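Brorkberg hand controller for teaching a robot arm: my review after 90 lessons
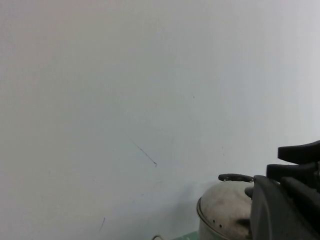 I bought the Brorkberg controller in July, with my own money, to replace the old joystick box which we used in our small workshop. It is a handle you hold in the air, with a trigger for the fingers of the gripper, and the arm follows your hand. Our task is simple kitchen work: take the lid off a pot, put it on the table, put it back. I have now recorded 90 lessons with it, and my colleague Jayanthi Raju has recorded 118 more. The pot is an old steel one with a domed lid and a black arched handle, and this handle is a good test for any controller. The two fingers must come over it from the side and a little above, and if your wrist is turned by a few degrees, you push the lid and do not grip it.

For this kind of movement the Brorkberg is very good. With the joystick I had to move, stop, turn, stop, and the robot learned all my stops as well. With the handle the path is one smooth curve. The trigger is soft at the start and becomes harder when the fingers meet something, so I close slowly without thinking much.

The weak point is the delay. At normal speed I do not feel it, but in fast mode the arm comes a little behind my hand, and twice I hit the side of the pot. I now keep fast mode off. Also the button for "discard this lesson" is too near the trigger. Jayanthi lost three good recordings in one morning in this way, and she was not pleased.

The view from the wrist camera is shown in a small window of the program. You cannot make it bigger, and I hope they will change this. When the gripper is close to the lid I look more at the camera than at the table, so a small window is tiring for the eyes.

I compared it also with guiding the arm directly by hand, which Haiyan Wan prefers. Her lessons are more exact near the lid, I must admit it. But her arms are tired after half an hour, and sometimes her sleeve is in the recording. For long work I stay with the controller.

The battery is enough for one afternoon. The cable is too short, so buy a longer one at the same time. The price was 300 pounds, which is fair for what you get, although a case should be included.

I give four stars of five. The fifth I keep until they move that button.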